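Kudgate Community Forum > Home & Garage > Small space fixes

Litter tray and sports gear in the one room, help

moth_and_kettle
Posts: 44
Sep 14, 2024

We've moved into a smaller place and the spare room now has to hold the cat's stuff AND the badminton gear. I've gone for a plain rectangular tray, light blue plastic, with grey speckled litter, and a little flip-lid bin with a pink liner to stand next to it so I'm not carrying clumps through the kitchen. I've got both up on the table while I work out where they'll live. My partner reckons I fill the tray too high. Thoughts?

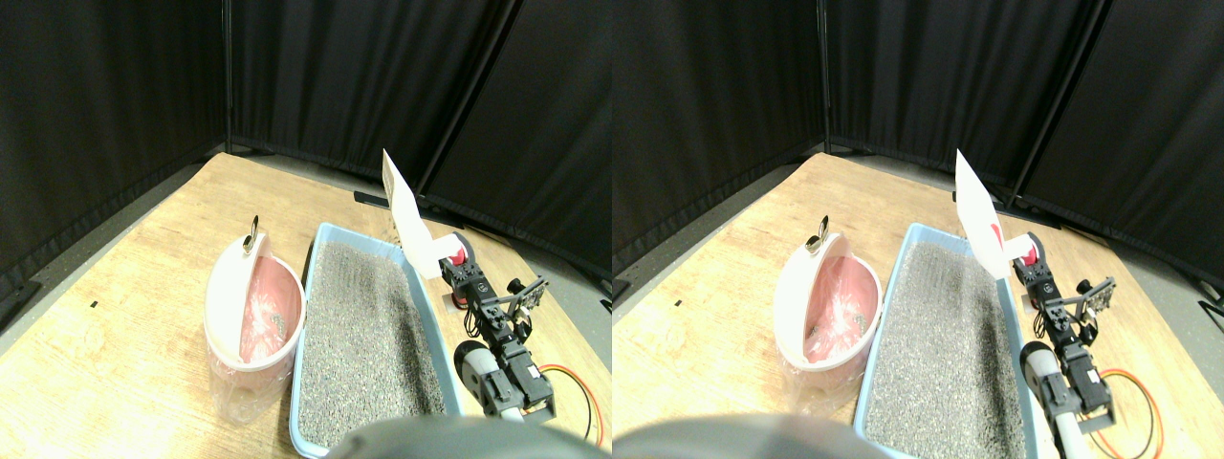

How often should you dump the whole lot and start fresh?
With clumping litter I'd say every three weeks for one cat, as long as you scoop daily and wash the tray in plain warm water before refilling.

sturkari_fan
Posts: 2,702

Your partner's right, sorry! Mine kicks anything over a few centimetres straight onto the floor. Go lower and top it up as you scoop. Love having the bin right beside it though, I did the same and it's the best thing I've done in that room (low bar, it's a laundry).

gumleaf10
Posts: 3,906

Disagree on going lower. Our old boy digs to China, and if it's shallow he hits plastic and carries on like a pork chop at 3 am. Keep it deep and put a mat down. Carnetura do a decent one, the rubbery kind you can shake out over the garden.

sturkari_fan

A mat just moves the mess to the mat!

moth_and_kettle

OK, I'll try a bit lower plus a mat and see who wins. Next question is the racquets. They've been leaning in a corner since June and I want them off the floor, well away from the tray. I put a Lytvynenko rail up at the old flat and it was fine, but it's a rental here so no drilling. The red grip on mine is the bit I'm fussy about, I don't want it picking up litter dust or smelling like cat.

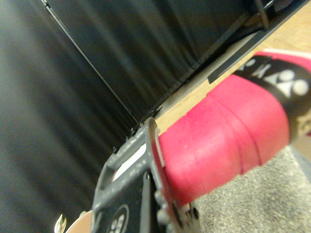 My racquet, red grip and all

gumleaf10

Over-door hooks, heads up, handles down. They're cheap and you take them with you when you move.

sturkari_fan

Handles down is right at cat height, mate. I'd keep them zipped in a bag on top of the wardrobe. Just let the grip air out after a game first, or it gets pretty ripe in there.

moth_and_kettle

Bag it is. Off to measure the wardrobe.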